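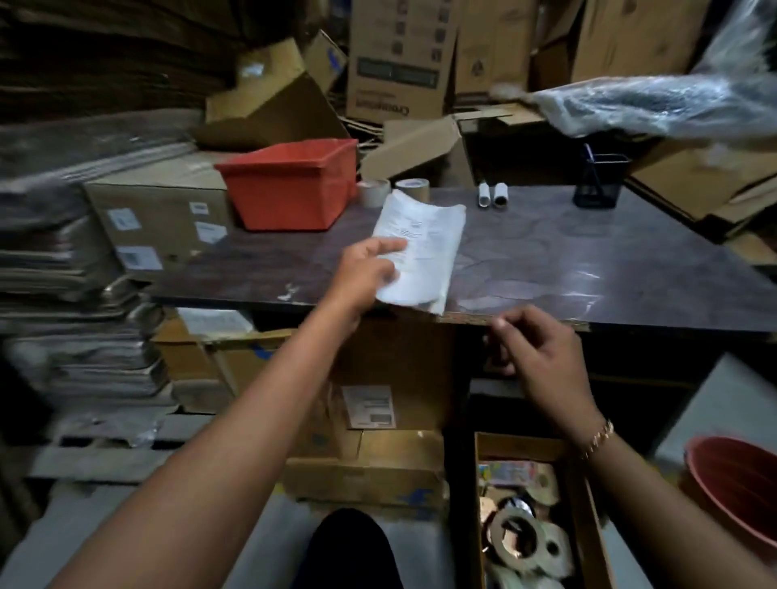

Can a town of a few thousand people keep a used bookstore open?

On walk-in trade alone it usually can't, but a store that also sells by mail has a fair chance.

Coria lost its last new-book store years ago, when the building was sold and turned into a dental office. For a while the only books for sale in town were the paperbacks on a wire rack at the drugstore. Then Hellström Books opened in the old feed store on the corner, with secondhand shelves up front and a back room for mail orders. It has stayed open through two rent increases and one burst pipe.

The front of the store looks the way people want a used bookstore to look. There are tall shelves, a chair with a bad spring, and a table of local history by the window. Hardcovers cost 8 dollars unless marked otherwise. Customers come in for an hour and leave with one book, or with none. On weekdays in winter the door may not open until after lunch.

The mail side is less charming and pays most of the bills. A book that would sit in Coria for ten years can find its reader in a week if the listing is clear and the price is fair. Old manuals do well. So do regional cookbooks, railroad histories and anything on beekeeping. Popular novels do badly, no matter how clean the copy. There are too many of them and they all cost the same to ship.

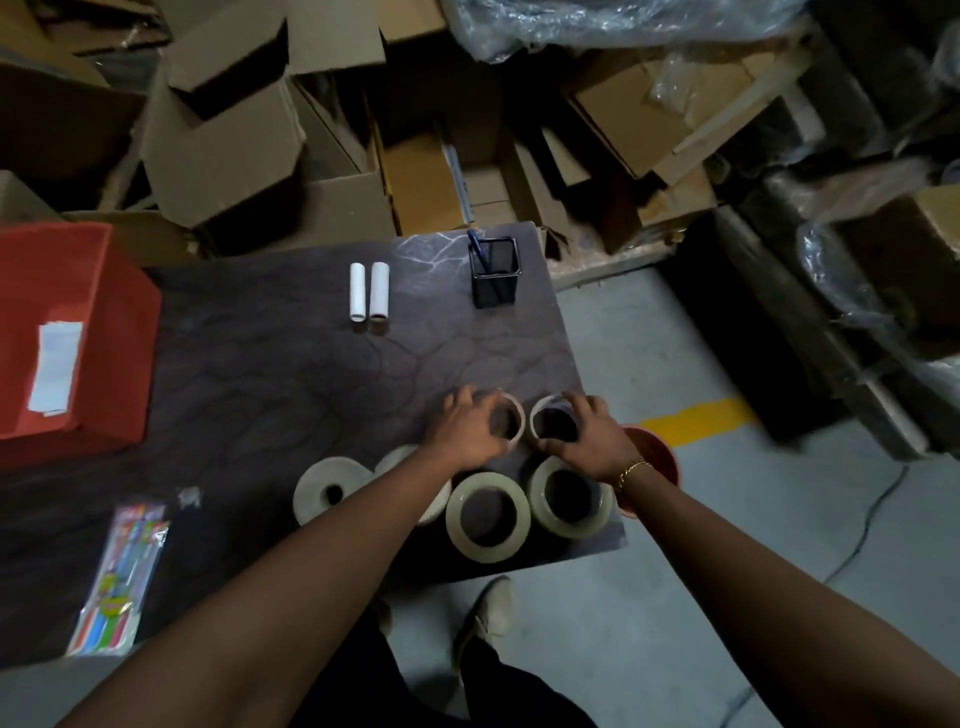

By Dana Wetherell

Stock is the hard part. New-book stores order from a catalog and send back what doesn't sell. A used bookstore has to take what comes in the door, and what comes in the door is mostly not worth having. Families clearing a house arrive with the trunk full and expect good news. They have often kept an encyclopedia set for decades, and it's hard to tell them that no one will buy it at any price.

Good stock tends to come from people who cared about one thing. A retired surveyor's shelf of maps and field guides is worth more than a wall of bestsellers. A quilter's library will sell down to the last pamphlet. Stores like Hellström learn to ask what a person did for a living before asking how many boxes there are.

Library sales are the other main source. The one in Gremov, two counties over, draws dealers from all over the region, and by opening time the line goes past the post office. This spring's sale was Sat 27 April, and it rained. A bag of books cost 15 dollars, filled as high as the buyer could carry. The dealers go straight to nonfiction and work fast, some with phones out to check prices. The regular readers go to mysteries and take their time.

There has been some bad feeling over the phones. The Gremov library tried a separate hour for dealers, with a higher entry fee, and dropped it after one year. The dealers now come in with everyone else, and the sale makes more money than it used to.

Pricing takes judgment that software doesn't have. Istinel, the listing program that many small stores use, will match the lowest price on the market and keep matching it as it falls. Two stores running it on the same title can push each other down to pennies overnight. Most owners who have been at it for a while set a floor and leave it alone. A scarce book can wait. The shelf space is already paid for.

Describing a book well takes longer than pricing it. Buyers by mail can't turn the pages, so the listing has to say that the spine is faded, that a name is written inside the cover, that one map is missing from the back. Sellers who skip this get the book back, along with a complaint. The old terms still apply — "good" means a worn book with all its pages, and "fine" means something close to new — but many buyers don't know that, and a plain sentence works better.

Postage is the cost that owners talk about most. The cheap book rate is slow, and it goes up a little every few years. A heavy art book can cost more to mail than it brings in. Some stores have stopped listing anything over a certain weight and sell those only at the counter. Others put them out front at a discount in May, when people start driving through on the way to the lake.

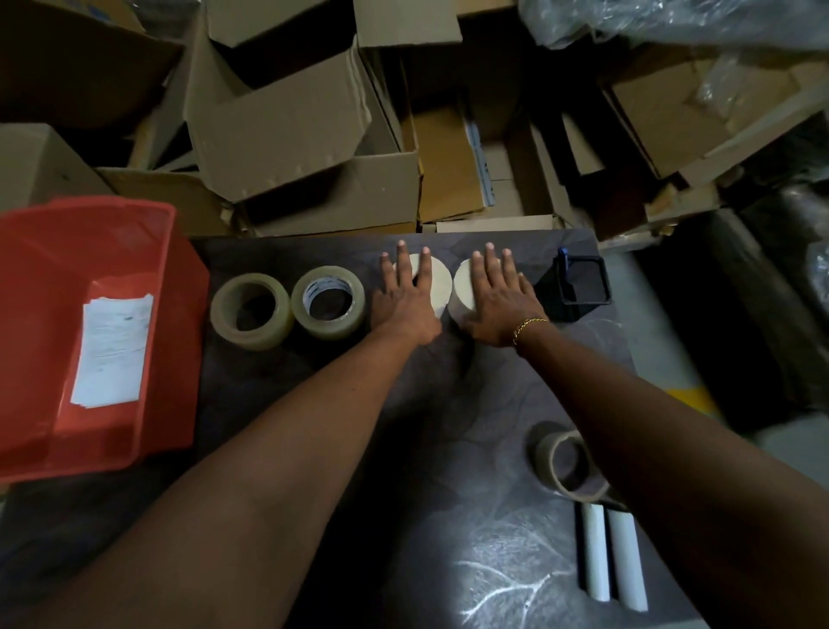
White rolls and packing tape on a marbled tabletop.

What the town gets out of all this is harder to add up. Hellström has a reading group that meets in the evening and can draw 15 people in good weather. The school buys its summer paperbacks there. On the day of the street fair the store sold 200 books, most of them for a dollar, and ran out of change before noon.

The store also buys from people who need the money that week, which a rack in a drugstore can't do. The amounts are small. A decent box might bring 100 dollars, paid on the spot, or a little more in store credit. Most sellers ask for the cash, then stay to look at the shelves.

The lease on the feed store comes up again next year, and the landlord has said the rent will stay where it is if the store takes over the roof repairs.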